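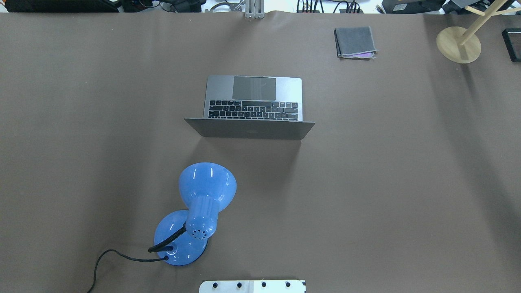
Issue 60, p. 4

Home Archive Tooling Perception Letters Subscribe

Vuturum's planner, take two

The new release of the Vuturum planner landed in October, and the notes promise "clutter-ready" motion out of the box. We have read that phrase before. Last time it meant the planner would stop politely in front of anything it did not have a mesh for, then log a success.

So the Moncrieff bench got papered in brown and set with things that tend to break the perception side first: an open laptop, a blue lamp with a gooseneck, a folded gray cloth, a light wooden stand with branching arms. A lamp cord is the sort of object most depth pipelines treat as a rumor. The lamp's shade is glossy enough to throw white glare, and glare is where the old segmentation used to invent holes.

We ran 1095 planning queries against the bench layout. The planner returned a path for 919 of them, and Vuturum would like you to stop reading there. Checked again with Mosura's offline collision tool, 300 of those paths went through something. Most went through the cord, or through a laptop lid the map had flattened into the keyboard. The stand did better than expected — its arms were padded into one fat blob, so the planner simply kept away from that whole corner.

Is that safe? Sure. It also makes a good part of the table useless, and the release notes don't mention the padding at all. You can turn it down in the config, but the setting is global, so thinning the blob on the stand also thins the margin on the lamp.

Brendidano users should know the plugin still ships with the old message format. Replanning lags by about a second after every map update, and the log blames the network. It wasn't the network when we pulled the cable and ran everything on one machine.

Our advice is to stay on the old version for now, unless your table is bare. Config files and the full query list are in the archive under Tooling.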